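The small press Wivska has its rooms above a bicycle shop, and on the morning of our meeting Els Jacobs was carrying paper up the stairs. She is from Belgium and learned bookbinding from her aunt. In June she will bring out her first book with the poet Nga Phùng, in an edition of 126 copies, all sewn by hand.

I asked her first why she wanted so few. "I can sew four in a day if my hands are good," she said. "With 1,000 I would become angry at the poems."

The poems, which carry the title Nilter, are about night shifts. Nga Phùng wrote them in three winters while she worked in a parts factory and studied in the mornings. She joined us later, with a bag of oranges, and spoke more quietly than Els.

"I did not want to write about being tired," she told me. "Everybody knows tired. I wanted the vending machine, the gloves, the woman who sang in the changing room."

The two of them do not always agree. Els asked for wide margins, and Nga found them too elegant for her subject. They tried several layouts before both were content. The paper is Japanese and was chosen by Misaki Koyama, who also cut the ornament for the title page.
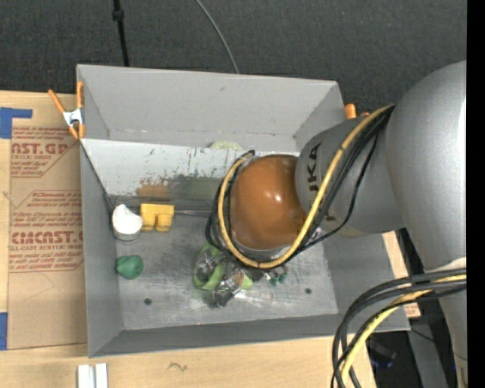
A KUKA robot arm with a yellow hose reaches into a gray bin.

When I asked if she still writes at night, Nga laughed. "Now I sleep! I write on the bus, and the lines have become shorter."

Els has already begun to think of the next book, a cookbook without pictures. She wanted to show me the first pages, but they were under the paper she had just carried up, and we left them there.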